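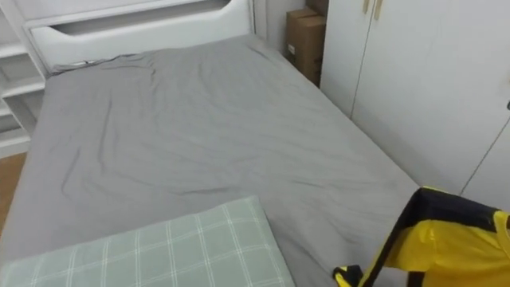

Fit-out of the Esel guest rooms moved into its linen stage this period, following delivery of the Urbańczyk furniture in July. The bedroom standard is now white throughout: headboard with a horizontal cutout, open shelving beside the bed, and a tall wardrobe with flat doors. Gray fitted sheets are in use on the mattresses. The sheet still shows creases across the middle, and the edge along the headboard is tucked unevenly. Two cardboard boxes remain in the corner between headboard and wardrobe and are to be removed before handover.

Linen. The supplier, Jellell, has agreed to replace the current sheet with a deeper cut. Trial sheets will go to 3 rooms first. If the fit at the head end is acceptable, the full order follows. Ironing is not planned; the laundry contract with Kutetti covers washing and folding only.

Furniture. All 15 rooms have been assembled. Wardrobe doors need adjustment in two of them, and the work is booked.

Budget. Spending on linen to date is $1000 against an allocation of $3000. No transfer between budget lines is requested.

Next period: sheet trial, wardrobe adjustment, removal of packaging, final inspection.

Submitted by Naheed Memon, October 21, 2026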